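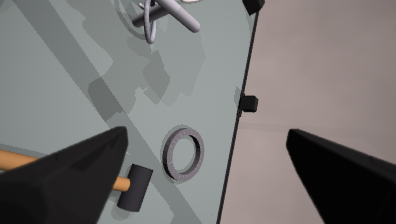

*Tabletop in pale grey-green (computer rendering).*

### Do we need to book a desk at the library now?

From June, anyone who wants to sit down at the Callow branch library for longer than it takes to read the paper will have to book. The system is called Wulus. You make an account, pick a slot, and get a code that you type in when you arrive. If you haven't typed it in after 15 minutes your place goes to someone else.

I've read the report that went to council and I'm still not sure what problem we're fixing. It says the study area is "under pressure at peak times". It doesn't say when those times are. It does say that 153 people answered the survey, and that most of them would "welcome improved access to study space". Well, so would I. The survey didn't ask whether they would welcome a login.

The comparison with the Prirkberg branch doesn't help much either. Prirkberg had 284 bookings in its first month, and the report treats that as proof of demand. But if you can't sit down without booking, every person who sits down is a booking. I'd like to know how many people used those desks before, and I asked, and was told that figure wasn't collected.
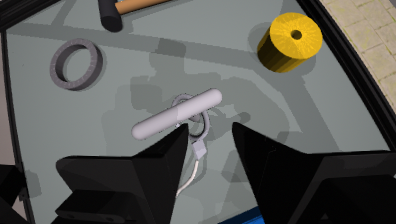
Then there's the furniture. The long tables by the Mbeki Street windows are to go, and we get single desks with a divider between each. Those tables were where the homework group met, and where the Tuesday-paper crowd did the crossword out loud to everyone's annoyance. You can't book a group of single desks side by side under Wulus, at least not in the version I was shown. A "future release" may allow it. I've heard that about software before.

Maarja Stankevičius, who is managing the change for the library, was patient with my questions and I don't doubt she wants it to work. She told me staff will be able to override the system for people without a phone or email. Fine, but the evening shift has been cut to 2 people, and one of them is meant to be on the desk.

The trial runs for 3 months and then goes to review. I couldn't find anything in the report on what would count as a failure. If you use the branch, write in before the review and ask for the before-and-after numbers. Comment forms are at the front counter, no booking required.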